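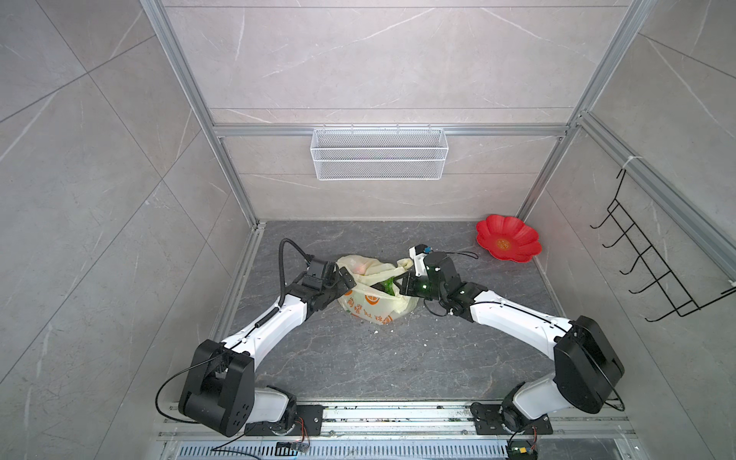

White wire basket on the crossbar, grey tile walls behind.

My real question. Our home group at Nerport is 34 people now and we've hit Jonah. Do you read the fish as history or parable? I've sat on the fence for years and I'm leading the chapter two night in March. — gisik_mum

pewsitter27
History for me. Jesus brings up Jonah in Matthew 12 and he doesn't sound like he's quoting a fable.

Ivars Juška
Hmm, he talks about the Good Samaritan too and no one goes looking for the inn. I love Jonah, but the cows wearing sackcloth in chapter three always read to me like someone having a bit of fun.

pewsitter27
He introduces the Samaritan as a story though! With Jonah he says the men of Nineveh will rise at the judgement. Bit hard for made-up men to do that, mate.

Lizeth Guzmán
I led this one at our place and we burned 20 minutes on the fish and never got to the prayer. Start with the prayer (it's nearly all borrowed from the Psalms, so get people hunting for the lines) and let the fish come up over supper.

gisik_mum
Ooh, I like the hunting idea. Did you print the Psalms out or make them flip?

Lizeth Guzmán
Flip! Psalm 42 and Psalm 69 are good ones to start them on.

Ivars Juška
Still reckon the cows deserve a mention.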